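Two-armed pipe rig takes shape at Griltemholm workshop

7 January 2019

Members of the Griltemholm shared workshop are building a two-armed robot station that they hope will put together small irrigation frames from PVC pipe by the end of February.

The project is called Catance and is led by Chaltu Nigatu, a retired pump fitter who joined the workshop as a hobby woodturner. She bought the pair of second-hand arms from a training college that was clearing out its labs, and paid $890 for the lot. The grippers, mounting brackets and wrist cameras have been added since.

The frames are meant for raised garden beds. Each one is made of straight lengths of pipe joined with threaded fittings, and the workshop has been making them by hand for a neighbourhood growers' group called Lova. An order for 50 frames came in before the holidays, and members found the threading hard on their wrists.

"It's dull work and you do the same turn over and over," Nigatu said. "I wanted to see if a machine on a bench could do the dull part, and we could do the fitting out."

The plan is for one arm to hold a pipe upright with its threaded end down while the other works near the bottom. Getting the two arms to share the same small space has taken most of the build time. An early version of the program moved both at once, and they knocked elbows often enough that the members now run them in turns.
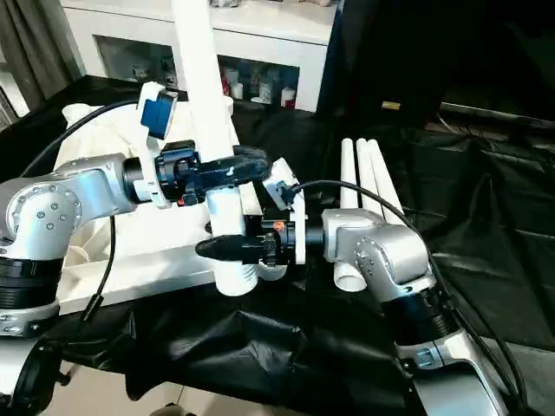
Does the robot need a person beside it while it works?

Someone has to stay at the bench for the whole run, with a hand near the stop switch. The workshop's rules say the same for the lathe and the table saw, and Nigatu said there are no plans to change that for the arms.

The grip has been the other sticking point. PVC is smooth, and the first set of fingers let a pipe turn when it was meant to stay still. The members tried rubber tape, then bicycle tube, before settling on a rounded finger shape. Nigatu said the new ones hold well at low speed — she has not tried them any faster.

The control software is called Jemal and was written by members over the winter evenings. It stores each job as a list of arm positions, which can be changed from a laptop without starting again. The longest job so far has 275 positions. Nigatu said most of those are small moves to line up the thread, and she expects the list to get shorter as the program improves.

Cable routing is next on the list. The members want longer leads on both arms so the wrists can turn further, and a firmer stand for the spare pipes.

The workshop will hold 2 open evenings in February where visitors can watch the station run. Children need to come with an adult, and closed shoes must be worn on the workshop floor.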